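Is the Clindero open day at Stilham worth it with an eleven-year-old?

Posted by Hortensia Herrera, April 2024

Hi all, hoping somebody has been. Clindero are doing another open day at their Stilham workshop and my son is desperate to go. He's mad on robots, has been since he took the back off our old radio and never quite got it together again. The page on their site only says "demonstrations throughout the day" and that you have to book a slot, and I can't tell if that means proper robots doing things or a man with some slides. It's a fair trek for us, with a change of bus at Zultolley, so I'd like to know before I promise anything. How close do you get? Do they let children ask questions? And is there anywhere to eat?

Yvette Fortin

We went to the last one, me and my two girls, and I'd say yes, go, but pick your slot carefully. You get a little talk in the entrance first (skippable, if I'm honest, it was mostly the history of the firm) and then they take you through in groups to see the benches.

The bit mine still talk about was the sorting bench. Two arms, one from each side, and the idea is that they pick up old circuit boards and put them in different bins depending on what sort they are. I was expecting something huge like you see in car adverts, and it's all on a table! You could have done your ironing on it. The chap running it was lovely with the children and told them the arms don't know what a circuit board is until they've been shown an awful lot of them, which my eldest thought was hilarious.
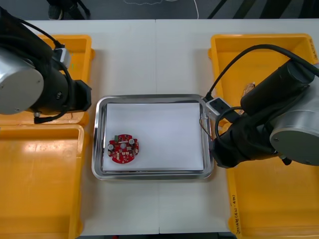 It is slow, I'll warn you. If your lad is picturing things whizzing about he may be a bit let down for the first few minutes. Mine were fidgeting, then one arm missed its grab and had another go and suddenly the whole group was cheering it on like a football match. After that you couldn't drag them away - we ended up staying for 2 goes and missed the tour of the stores.

Questions are fine, they ask for them. You stand behind a rope and they're quite firm about it when the arms are moving, so don't expect him to have a turn at driving one. Get the earliest slot you can, the groups were much bigger by lunchtime and the little ones couldn't see.

Food was a tea urn and biscuits. Take sandwiches. From Zultolley you want the 209, and sit on the left so you see the stop coming, it's easy to miss.

robin_t

went for the wrong reason (thought it was a jobs fair) but it was alright. parking is terrible. the bus stops right outside so you'll be better off than I was

Echeverría

Adding to Yvette's answer, as I was there too, on the afternoon. The booking page lets you have up to 6 people on one slot, so if he wants to bring a friend you needn't book twice. I did and then had to ring up and sort it out.

I'd disagree a bit about the talk. The second half explains how they decide which boards go for spares and which get melted down for the metal, and the bench makes a lot more sense once you've heard it. My nephew is twelve and he followed it fine.

The workshop floor is chilly even with the heaters going, so bring a jumper for him. They had a box of dead boards by the door that children could take one from, but it was nearly empty when we left, so head for that before the biscuits.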